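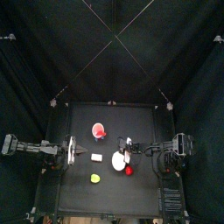 Ove says the planner is the only part worth the money, and that the rest of Pamen could be thrown away without anybody crying. I have read his comment under my earlier post several times, and I agree with half of it. After a longer period with the software I want to write down which half.

Pamen is a motion planning and teleoperation package for two-arm cells. It is made by Stundness, and it is sold with a perception add-on called Majali. I run it on our table cell, two arms facing each other over a black top, with small kitchen things for the tasks: a cup, a plate, some toy food. My version is the one from August. I paid for it myself, so I am perhaps more strict than somebody who has it from the university.

Installation

It took me one evening until 23:00. The installer is clear, but it supposes that both arms have the same firmware, and it does not check this. If they are different, the left arm connects and the right arm is simply not shown in the list. There is no message. I found the answer in the release notes of an older version, where I would not normally look.

After that, the calibration is pleasant. You move each arm to 15 poses, the program shows you the remaining error for each pose, and you can repeat only the bad ones. I wish that the older tool I used, Jevau, had this. In Jevau one bad pose meant that you start again from the first.

The planner

Here Ove is right. When two arms must work close to each other, Pamen finds paths that look calm. It does not send an elbow high up in the air to avoid a wrist that is far away. I made a test set of 1263 planning requests from my own logs, all with both arms moving over the same table. Pamen solved 1040 of them inside the time limit I gave. Jevau, on the same computer and with the same limit, solved 338. I must be fair and say that Jevau was made for one arm and its two-arm mode came later, but these are the two packages I own, so these are the two I can compare.

The requests that fail are mostly of one sort: both grippers want to be at the same flat object, one to hold it and one to push something against it. The planner sees the two goal poses as a collision and gives up early. You can make the safety distance smaller for a pair of links, and then many of these requests pass. The setting is hidden under "Scene, Advanced, Pair rules". It should be on the first page. It also forgets the pair rules when you load another robot model, so save them to a file.

Control

The control loop is stable and I have had no strange jumps. Speed limits can be changed while the arm is moving, and it slows down softly. What I like less is the teleoperation filter. It has three levels, and the middle one is a good compromise for me, but you cannot choose a different level for each arm. My right hand is steady and my left hand is not, so I would use this every day.

Majali, the perception part

This is where I disagree with Ove, a little. Majali is not bad, it is uneven. With round things of a clear colour it is quick and the positions are good enough to grasp. A white plate it finds well as an outline, but the height is often wrong by some millimetres, and with a plate some millimetres are the whole problem. For cups it gives the centre of the rim, also when there is something inside the cup. You must write your own rule if you want to grasp what is in the cup and leave the cup alone. The manual has one paragraph for this and the code in it has a typing mistake (the second bracket is missing).

It also needs steady light. I tried it one morning with the room lights off and it reported my plate as two objects.

Tools around it

The log viewer is the nicest surprise. You can put two runs over each other and see where they start to differ, for each joint. The export is slow, and it writes the time in a format that my other scripts do not read, but a small converter solved that. The help pages are short and correct. The support of Stundness answered me in two days, in a friendly way, and said the pair rules will be easier to find in a future version. They gave no promise about the firmware check.

Should you buy it?

If you have two arms that share one table, yes, buy Pamen. If you have one arm, Jevau is cheaper and its simple interface is better for students. Majali I would take only as the trial at first, with your own objects and your own lamps, and I would test the plates before anything else.

Four stars for Pamen, three for Majali. I will change the second number if they repair the height.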